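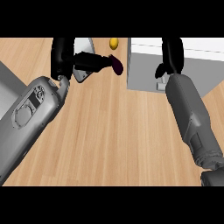
4. Zweiarm-Szene in der Simulation anfahren

Voraussetzung: Kapitel 3 ist durch, Dristarness läuft, der Lizenzdienst meldet sich ohne Fehler. Wer von der alten Version kommt, erst 4.6 lesen.

4.1 Szene laden

1. Dristarness starten, Profil "zweiarm" wählen. Nicht "zweiarm_alt", das ist nur noch für die Migration drin.
2. Unter Szene die Küchenszene laden: Holzfläche, grauer Schrank mit Griff, Aubergine, Zitrone. Dauert beim ersten Mal, die Netze werden umgerechnet.
3. Warten, bis in der Statuszeile "bereit" steht. Vorher nichts anklicken, sonst hängt der Szenenbaum.
4. Ansicht auf Kopfkamera stellen. Schwarze Balken oben und unten sind normal, das Seitenverhältnis der Kamera bleibt fest. Nicht über die Fenstergröße wegziehen.
5. Startwert für den Zufallsgenerator eintragen. Leeres Feld = jedes Mal andere Objektlagen.

Hinweis: Physik und Bildausgabe laufen getrennt. Ruckelt das Bild, heißt das noch nicht, dass die Regelung ruckelt. Erst in die Taktanzeige schauen (Ansicht > Takt).

4.2 Regler verbinden

1. Dagdag starten, zweites Terminal. Reihenfolge einhalten: erst Szene, dann Regler.
2. Beide Arme einzeln anmelden, links zuerst. Jeder Arm hat einen eigenen Kanal, die Greifer hängen am Kanal ihres Arms.
3. Regeltakt auf 300 Hz. Niedriger geht, dann aber Dämpfung neu einstellen (Anhang B).
4. Totzeitgrenze: 40 ms. Wird sie überschritten, hält Dagdag beide Arme an, auch wenn nur einer betroffen ist.
5. Grundstellung anfahren, Taste G. Beide Unterarme müssen danach in der Kopfkamera zu sehen sein, links wie rechts. Fehlt einer, stimmt die Basistransformation nicht – zurück zu 3.5.

Achtung: Denselben Regler nie gleichzeitig an Simulation und echte Arme hängen. Die Software verhindert das nicht. Vor jedem Start die Zieladresse prüfen, steht oben rechts im Dagdag-Fenster.

4.3 Wahrnehmung prüfen

1. Evby öffnen, Quelle "Kopfkamera links" auswählen. Rechts kommt später dazu.
2. Erkennung einschalten. Liste muss Aubergine, Zitrone und Griff enthalten.
3. Konfidenz ansehen. Die Aubergine fällt ab, sobald sie im Greifer steckt, weil nur noch ein Teil frei liegt. Den Schwellwert deswegen nicht global senken! Statt dessen "Objekt gehalten" aktivieren, dann wird die Lage aus der Greiferpose weitergeführt.
4. Griff am Schrank kontrollieren. Grau auf grau, kleiner Steg, wird gern übersehen. Bei Ausfall: Region von Hand einzeichnen, speichern, Erkennung neu starten.
5. Eigene Armteile ausmaskieren. Ohne Maske landen die Unterarme als Hindernis in der Karte und der Planer findet nichts mehr.

Hinweis: Die Maske kommt aus dem Modell, nicht aus dem Bild. Nach Änderungen an der Kinematik also neu erzeugen.

4.4 Planung, linker Arm

1. Ziel "Halten" setzen, Objekt Aubergine. Greifkraft auf Vorgabe lassen.
2. Greifpunkt am dicken Ende wählen. Der Planer schlägt mehrere vor, den obersten nehmen, wenn nichts dagegen spricht.
3. Abstand zur Zitrone prüfen. Sie zählt als Hindernis, solange sie nicht Ziel ist.
4. Bahn berechnen, Vorschau ansehen, dann erst ausführen.
5. Nach dem Greifen Zustand "gehalten" abwarten. Bleibt er aus: Greifer öffnen, 2 cm zurück, neu planen.

4.5 Planung, rechter Arm

1. Rechten Greifer leer und geöffnet lassen. Objektliste rechts muss leer sein.
2. Ziel "Vorposition Griff" wählen. Der Greifer steht dann vor der Schrankfront, noch nicht am Griff.
3. Handgelenk so drehen, dass die Finger den Steg umfassen können. Automatik reicht meistens.
4. Kopplung einschalten, sonst plant rechts ohne Rücksicht auf links. Beide Unterarme laufen zur Mitte hin aufeinander zu, dort wird es zuerst eng.
5. Bahn berechnen. Meldet der Planer "kein Weg", den linken Arm etwas zurücknehmen und nochmal.

Achtung: Abbruch mit Esc stoppt nur die Planung. Laufende Bewegung stoppt man mit der Leertaste. Wird ständig verwechselt, auch von uns.

4.6 Umstieg von der alten Version

Profile von vor Juli lassen sich öffnen, aber nicht mehr speichern. Einmal durch den Konverter schicken (Werkzeuge > Profil umwandeln). Danach prüfen:
– Greifermodell. Der Zoller-Export schreibt Längen in Millimetern, Dristarness erwartet Meter. Riesige Finger = vergessen umzurechen.
– Kanalnamen. Früher "arm_1" und "arm_2", jetzt "links" und "rechts".
– Kollisionsabstand. Wird beim Umwandeln auf null gesetzt, von Hand nachtragen.

4.7 Fehlerbilder

Arm zittert in Grundstellung: Takt und Dämpfung passen nicht zusammen. Anhang B.

Objekt rutscht durch den Finger: Kontaktmodell steht auf "grob". Auf "fein" stellen, Szene neu laden. Kostet Rechenzeit.

Zitrone rollt beim Laden weg: Startwert eintragen, Einschwingzeit verlängern.

Griff wird erkannt, aber versetzt: Tiefenbild und Farbbild stammen aus verschiedenen Takten. In Evby "synchron" anhaken.

Protokoll bleibt leer: Schreibrechte im Zielordner fehlen. Eine Meldung gibt es dafür noch nicht, kommt mit der nächsten Version.

Weiter mit Kapitel 5, Abläufe aufzeichnen und abspielen. Profil vorher unter neuem Namen sichern, Kapitel 5 überschreibt die Grundeinstellugen.

Stand: September 2024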